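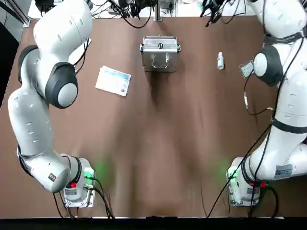

4.2 Cases, trays and the small business of putting things away

We had expected, when we began the household part of the Vesberg study last November, that most of our attention would go to cupboards and drawers, and it was a pleasant surprise to find how much people had to say about cases. Of the 827 storage places in our records, 56 were portable cases of one sort or another, and their owners spoke of them with a fondness that few kitchen drawers ever seem to earn.

Soft, thin and see-through materials gave the most trouble in the sorting sessions. They slide about, they catch on latches, and they seldom keep the shape in which they were folded. A good many of our participants preferred to gather such a piece at one point and let the rest hang as it liked (Figure 3), and we adopted the same habit for the Litow sessions.

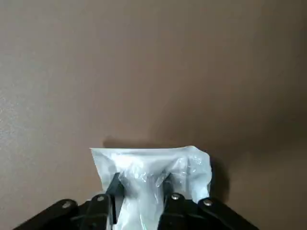
Figure 3. Translucent material held by a gathered section, against a plain brown wall.

Hard cases with a moulded insert are a different matter, as the compartments make a good part of the decision for you. The one in Figure 4 has a metal frame and a white plastic tray with fairly deep compartments, and we grew rather attached to this general pattern as the work went on. Participants tended to fill the tall compartments first and leave the others for whatever turned up later, a point to which we return in Section 5. 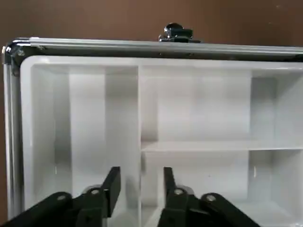
Figure 4. Open case with aluminium frame rails, black latch and white compartmented tray.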